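How to Bring a Robot Arm Into the Prep Kitchen Without Making Everyone's Shift Worse

By Murdo Moffat
2020-12-22

I have run the back half of a commissary kitchen long enough to distrust anything that arrives with a laminated promise. The sales sheet for our arm said it would "free up staff for higher value work." At Pekis, where we wash, sort and stack for two dining rooms and a catering line, the higher value work was mostly standing next to the arm.

We kept it. It now earns part of its floor space. These are the steps I would follow if I had to do it over, and I would start a good month earlier than we did.

1. Write down the job as it is done now

Don't write down the job in the manual. Stand at the dish return for a full shift and note who touches what. Ours was listed as "unload and stack." What Blair Swanson did all evening was unload, shake off water, pull the cracked pieces, separate anything that had jammed together, stack, move the stack when somebody needed the counter, and answer the phone. The arm was bought to do two of those.

If your vendor's quote covers "unload and stack," ask which of the other tasks are included. Get the answer in writing. Then decide who is doing the rest, by name, and whether they have agreed to it.

2. Pick one kind of item

Everyone wants to start with everything. Start with one shape. We started with a mixed rack and lost the first 18 days to it. Sheet pans, ladles, lids and bowls all need a different approach, and the people on shift end up feeding the arm the pieces it likes and doing the rest by hand at twice the pace.

We cut back to bowls and colanders. It felt like a defeat at the time and I still think it was the only sensible decision made that month.

3. Teach it the awkward pickups first

The demo will be a single clean bowl in the middle of a clear table. Your staff will not be setting out single clean bowls. Work on the cases where pieces sit rim to rim, because those will be most of your evening.

Have the person who does the job now set out the pieces, and let them be mean about it. Try these:

Put a colander up against a solid bowl of nearly the same color.
Turn one piece so its inside faces the arm.
Leave the overhead lights on as they are during service, glare included.

Watch the wrist camera view while you do it. Ours showed me why the arm kept hesitating with the green plastic. Two rims the same shade meet in a thin seam, and there are white streaks of light among the drainage holes. A person knows where one piece stops and the next begins. I would not assume the software does. 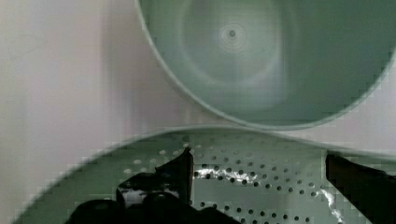 4. Decide what happens when it stops

It will stop. Ackroyd, who installed ours, called these "assist events," and the training covered them in one slide. On a busy night an assist event means somebody with wet hands walks over, reads a message, moves a colander and presses a button. If that person was also plating desserts, the desserts wait.

Set a rule. Ours is that after 2 stops in a row on the same stack, the arm gets parked and the stack is done by hand. The installer didn't like it. The staff did, and they are the ones on the floor at closing.

5. Leave the hours alone for the trial

This is where I would argue with most managers, including mine. The plan was to trim 30 hours a week from the dish schedule on the day the arm went live. I asked for a trial of 40 shifts with the schedule untouched, and got it after a fairly unpleasant meeting.

Cut the hours first and you learn nothing, since whoever is left will cover for the machine and the report will say it works. Blair kept a notebook by the sink during ours. It had more use in it than the dashboard did.

6. Pay for the new work

Somebody will become the person who knows the arm. They will clear it, wipe the camera, restart it and teach the new hires. In our kitchen that was Blair, at dishwasher pay, for far too long. Write the duty into the job description and put money on it. If there is no money for that, the savings in the proposal were never real.

7. Ask again in a month

Talk to people away from their supervisor and away from the vendor. Ask whether their backs feel any better, which was half the pitch. Ask what they do now that they didn't do before. Two of ours said they missed having a second person at the sink to talk to. There was no line for that on the evaluation form, so I wrote it in the margin.

We are looking at Sokley for the lids next. I have asked them to bring the demo here and let our crew set the table.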